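Garnomano Fan Circle
Minutes of the monthly meeting, November 2024

Present: Jonalyn Magbanua (chair), Desta Tefera, Mulugeta Tefera, Kiros Birhane, and most of the regulars. Dagim Wolde joined by phone from his sister's place and could be heard very well once he moved away from the dishwasher.
Minutes taken by Desta Tefera.

1. Welcome

Jonalyn opened the meeting and thanked everyone for coming out on a cold evening. She welcomed two new members, both of whom found us through the Tristik listening party, and both of whom were given tea and a seat by the radiator. She asked that we all wear our name stickers a little longer than usual so that the new folks could put names to faces. Mulugeta had already lost his.

The minutes of the last meeting were approved with one change. Kiros would like it known that he did not call the second Garnomano record "a mistake." He called it "a long record." The chair apologized on behalf of the minutes and the minutes are happy to apologize too.

2. The news about Garnomano and Mykhailiuk

This took up a good part of the evening, as we all guessed it would. For anyone who has been away: the story going around since last month is that Garnomano and their longtime manager, who goes by Mykhailiuk, have parted ways, and that there is a disagreement over who gets paid for the spring shows. The gossip pages have had a wonderful time with it. Jonalyn read out the one statement the band has put up on their own page, which is short and says only that they have new management, that they wish their old manager well, and that the December shows are still on.

A long and mostly friendly talk followed. Mulugeta feels the band has been treated badly and said so with real feeling. Kiros feels that we have only heard from one side, and pointed out that it was Mykhailiuk who answered our very first letter, back when we were a handful of people in Jonalyn's kitchen, and who sent us the signed tour poster that hangs over the coat hooks. Several people remembered that poster arriving. Dagim said over the phone that a person can be kind to fans and still be careless with a contract, and there was a good deal of nodding, which Desta described to him since he couldn't see it.

One of our new members asked whether the circle takes a position on things like this. It was a very good question, and we had to think about it. In the end it was agreed that we don't. The newsletter will print the band's statement in full and leave it there, and will not pass along anything from the gossip sites, including the item about the restaurant. Members may of course say what they like among themselves, and it is fair to say they did.

Kiros asked that the poster stay up. Agreed warmly by all, Mulugeta included.

3. The December trip

Jonalyn has reserved 15 seats for the first of the December shows, and they are all spoken for. She has started a waiting list and asks that anyone who is wavering please waver out loud, and soon, so that somebody else can have the seat.

Two cars are sure so far, Mulugeta's and Kiros's. We need more drivers. Dagim thinks he could borrow his brother-in-law's van but would like to have a word with him in person first, as the last loan ended with a sunflower seed problem. He will let Jonalyn know by the end of the week.

There was a question about meeting the band afterward. In other years this was set up through Mykhailiuk, so we can't count on it now. Desta will write to the new management and ask nicely. Jonalyn reminded everyone that if it does happen, the rule from last time still holds: one item each to be signed, and no questions about anybody's divorce.

Supper beforehand will be at the usual noodle place. Kiros would like to try somewhere else for once. This was put to a show of hands and the noodle place won comfortably.

4. Juvden

Desta gave a short report on Juvden, who opened for Garnomano last year and now has a small role on a television series. She plays a nurse. Those who have seen it say she is very good and doesn't get nearly enough lines. There is talk online that she and the Garnomano drummer are a couple again, and Desta was asked whether this belonged in the report. It was decided that a sentence in the minutes would do, and this is it.

Jonalyn suggested a watch party for the last episode. Mulugeta and Desta offered their living room, on the understanding that people bring cushions.

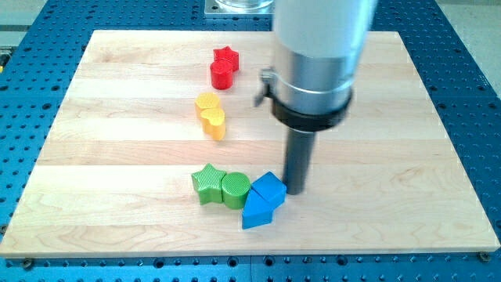 Dagim asked whether he could join the watch party by phone as well, and was told, with a lot of affection, that he would be expected in the flesh.

5. Newsletter and money

The newsletter went out a little late, and Kiros is sorry about that — his printer gave up partway through the crossword. The crossword will run again, complete, in the next one. He would be glad of contributions of any sort, and is especially short on concert memories. They don't have to be long and they don't have to be polished.

We have $300 in the account after paying the deposit on the seats. Jonalyn proposed setting a little of it aside for flowers for the band on the night. Mulugeta wondered whether a touring band really wants flowers, having nowhere to put them, and suggested a good fruit basket. After some back and forth it was settled that Jonalyn will choose, and that we will all be pleased with whatever she picks.

6. Any other business

A gray knitted scarf was left behind at the listening party. Desta has it.

The Tristik people have asked whether we would like to hold another joint evening in the new year. Everyone seemed keen, though Kiros asked that we agree on the volume ahead of time. Dagim will talk to them.

Somebody has been taking the good pens home from the sign-in table. Jonalyn did not look at anyone in particular.

To do before next time:
Jonalyn: waiting list, something nice for the band
Desta: letter to the new management
Dagim: the van, and a call to Tristik
Kiros: newsletter, with the whole crossword
Mulugeta: send around directions to the house for the watch party

Jonalyn closed the meeting a little after nine, and most people stayed on for the rest of the lemon cake.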